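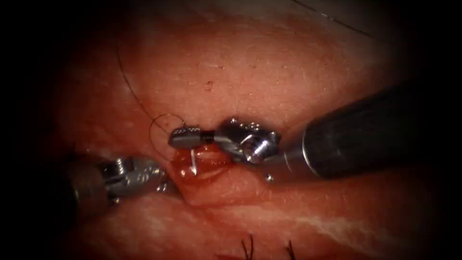
A student in the morning section asked why wound healing is taught as separate phases at all when the phases overlap so much. The overlap is real, and the exam will not ask for exact boundaries. Learn the order and the main cells.

Unit 2: Tissue repair

Hemostasis. Vessels narrow, platelets stick to exposed collagen, and fibrin forms a clot.

Inflammation. Neutrophils arrive first. Macrophages follow, clear debris, and release growth factors.

Proliferation. Fibroblasts lay down type III collagen and new capillaries grow in. The result is granulation tissue.

Remodeling. Type I collagen replaces type III over months. A skin scar does not regain the full strength of the original tissue.

Things that slow repair: infection, poor blood supply, diabetes, smoking, steroids, lack of vitamin C or protein.

Reading: Kerner reader, chapter on connective tissue. Slides for the Mamo lab are in folder 438. Bring the worksheet to lab with the first page filled in.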